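February, bench notes, conditioner batch 4

Picked up the leave-in again after two weeks on the shampoo. Same base as batch 3, but with the behentrimonium down a little and the Wandeo oat protein in place of the wheat. Heated both phases to 75 as usual, combined, stirred until it thickened. It went cloudy at first and then cleared to an even cream. pH came out at 5.1 before adjustment, brought it down to 4.6 with lactic acid.

Made 300 g. Split into three jars: one for the warm cabinet at 42 degrees, one for the fridge, one for tress work.

Tress work: bleached tresses from the Resetska order, washed twice with the plain surfactant mix and towel blotted. Wet combing was easier than with batch 3, especially in the last few inches. Dry feel is still slightly waxy – I think that is the cetyl alcohol and not the protein. Nearly 99 strokes before the first snag on the longest tress. 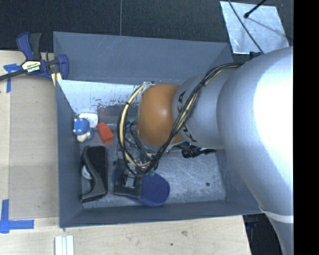

Next one: cut the cetyl by a third and keep everything else the same. Also want to try it on the unbleached tresses, where batch 3 left the roots flat. Ask Wiltura for a fresh sample of the preservative, the bottle on the shelf is past its date.

Warm jar to be checked at 4 weeks. Lid is taped.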